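The order from Donavthorpe came on Friday, before Nadhirah had finished her tea. They wanted the yellow pouches, the ones with round faces and stars and little crescents, and they wanted them that evening.

"All of them?" asked Adi from the stairs.

"All that we have."

She turned the bag over above the white table and the packets slid out with the noise of dry leaves. Her mother had chosen this pattern in April, in the last week when she still came to the shop. Nadhirah had found it childish then. She had said so too, and her mother had folded the sample and put it in her pocket without an answer.

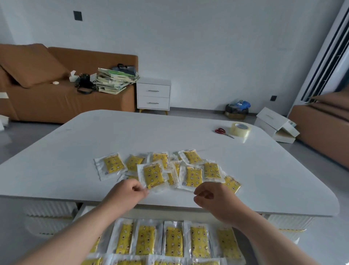 The work was easy for the hands. Take one by the edge, look at the wrapper, stand it in the row next to its sister. When a row was full she began another. She did not hurry, although the van from Niledgate would be at the door at 14 minutes past six, as it always was, and the driver did not like to wait.

Adi came down and watched her.

"You could just throw them in," he said. "They will be mixed again on the road."

"I know."

"Then why do you do it?"

She pressed the air out of one wrapper with her thumb. Her mother used to stand them up like this, with the faces all looking at the ceiling, and she would say good night to them before she closed the lid — always in a low voice, so that the customers would not hear.

Adi took a packet from the pile and looked at it for a long time.

"This one is a bit creased," he said.

"Give it to me. I will keep that one."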